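Went to the open day at Prisholm on Sun 10 March, the one where Florau had their robot arms out for the public. A few people asked how it was so I'll put it in a thread.

Getting there: it's the old units past Talilport, the second gate and not the first. The first gate has a sign for it but is locked. I walked back round with a family who had made the same mistake. Free entry, you just give a name at the desk and get a sticker.

Downstairs was mostly talks and a table of leaflets. I skipped the talks apart from the last ten minutes of one on warehouse sorting. The arms were upstairs and that's where everyone was heading.

They let people up in groups and each group got 2 goes at watching a full run. A run is the arm picking things up and putting them where they should be, with a person guiding it from a pair of handles off to the side. Later they use what it recorded to train the arm to do it alone.

The person running ours was Kristaps Mets. Good at explaining, didn't talk down to the kids. He said they had 155 runs of the marker job saved so far and wanted 2,000 before they'd expect much from it. Someone asked how long that would take and he said June, if people stop booking him for open days.

The stations are done up like bits of a house. I had expected grey benches. He said if you only ever train on a plain bench, the arm gets confused the first time it meets a patterned tablecloth. Fair enough.

They had a screen showing the view from the small camera at the wrist, and you could ask for a still to be emailed to you. I asked for one from the marker job. 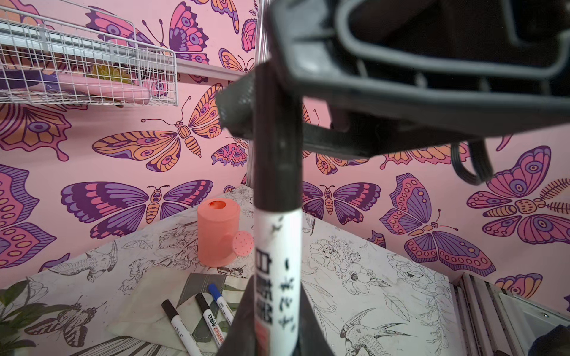 Wrist camera view, marker in the gripper. Pouch and watering can behind, and a lot of butterflies.

The job itself is simple to say: pick up a marker, hold it upright, put it down where you're told. The markers are fat ones with printing on the barrel, and one with a blue cap. Kristaps said he'd rather have those than thin pens, which roll off if you look at them wrong.

What I noticed most was how slow it is. The fingers come down, stop, shift a tiny bit, stop, then close. Each stop is the person on the handles checking the screen. A boy next to me said "just grab it" out loud and Kristaps told him that's what all the new operators do, and then they spend the afternoon under the table looking for pens.

Our first run was fine. On the second the arm came in at a bad angle and he backed it off and started again. He keeps those too, marked as failed. I asked if they were any use and he said yes, some of the team think more use than the clean ones, but they don't all agree.

They let some people try the handles with the arm on a slow setting. I had a go. The handles are lighter than they look and there's hardly any feel when the fingers touch something, so you have to go by eye. I got a marker up and then put it down in the wrong place. No prizes given.

The other station was run by Ha, a smaller outfit that shares the floor with them. Theirs was folding cloths and it was being fixed for most of the time I was there, so I can't say much about it. The woman there was happy to chat while she had the cover off though, and told me which talk I should have gone to.

Practical bits if you're going to the next one: the lift was out, so it's stairs only. Ask ahead if that matters to you. Tea and biscuits downstairs, card only. Upstairs gets warm, so leave your coat at the desk.

I was there for 2 hours and could have done with another half hour upstairs - the queue for the handles gets long after lunch. Go in the morning.

The man on the desk said they hope to run it again in June but there's no date up yet. I'll add it here when I see one.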